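1 de junho de 2020
Caderno de montagem, curta "Skekora", corte 2

Retomei a sequência do corredor. O corte 1 estava a dar tudo cedo demais: via-se a porta abrir e depois é que a atriz reagia. Inverti. Agora fica a cara dela, o som da maçaneta fora de campo, e a porta só entra no plano seguinte. Muito melhor. Ainda assim o plano da cara está comprido, tirei 11 fotogramas no fim e continua a pesar. Ver amanhã com olhos frescos.

Som: o zumbido grave que pus por baixo do corredor inteiro mata o efeito. Se está sempre lá, ninguém o ouve. Experimentei cortar a seco quando ela pára. Silêncio 2 segundos, depois a tábua do soalho. Funciona nas colunas, nos auscultadores fica um clique no corte, meter fade curtinho. NÃO esquecer que o ficheiro do soalho está em mono e tem de ir ao centro.

Export do Plakar voltou a falhar com o timecode. Terceira vez. Solução provisória: exportar sem legendas e colar depois. Quem mexer no projeto por favor não atualizar o programa a meio do corte!!

Cena do quarto (33). É a que me preocupa mais. O guião diz "ela sabe que há alguém ali" e não dá mais nada, temos de fazer isso só com duração e com o que não se mostra. Pensei em abrir com um pormenor parado, sem gente, aguentar mais do que é confortável, e só então ouvir a respiração. Padrões de flores ajudam, o olho fica a procurar qualquer coisa lá dentro. Cor: queria o quarto quente e o corredor frio, mas o quarto com luz de dia forte perde detalhe nos brancos, há que segurar as altas luzes logo na primeira correção.

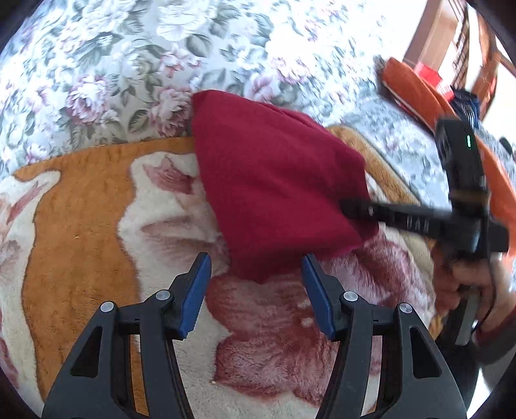
Colcha de rosas e, por baixo, a manta felpuda laranja. Altas luzes a rebentar em cima à direita.

Laranja puxa muito. Na versão dessaturada o rosa fica sujo, quase castanho, não gosto. Alternativa: deixar o laranja como está e baixar só a pele na cena seguinte, para não competirem. Fiz dois LUTs de teste, estão na pasta Arango / cor / testes, o B é o menos mau.

Duração da cena 33 neste momento: 30 segundos até à primeira fala. No papel parecia muito, na timeline passa depressa. O problema é o contracampo da janela, que entra sem razão nenhuma e larga a tensão toda. Tirei. Se fizer falta para o raccord usa-se o inserto da mão no interruptor, que está focado (o outro take não está, já o marquei a vermelho).

Nota sobre o susto em si. Vi outra vez o corte de seguida e o salto está bem colocado mas o som chega 2 fotogramas antes da imagem. Ao princípio achei que era erro, depois gostei, o corpo reage antes de perceber. Deixei ficar. Se na projeção parecer dessincronizado, volta ao sítio. Opinões bem-vindas, escrevam na margem.

Música: a maquete da Hastilberg chegou em stems, finalmente. O violoncelo sozinho chega para o corredor. As percussões não, anunciam o susto com uma antecedência ridícula. Usar percussão só depois, no plano da escada, quando o público já acha que acabou. Falta pedir a versão sem reverb, a que veio enrola com o ambiente da sala e não se percebe o que é o quê.

Por fazer:
- fade no corte do zumbido
- cena 33 nova correção a partir do LUT B
- apagar proxies antigos, o disco está quase cheio
- confirmar se o plano da escada tem ambiente gravado ou se temos de o fazer de raiz
- pedir stems sem reverb
- legendas: "quem está aí" passa para depois do corte, neste momento lê-se antes de se ouvir e estraga tudo

Backup do projeto feito às 11, no disco azul. O corte 1 fica guardado, não apgar.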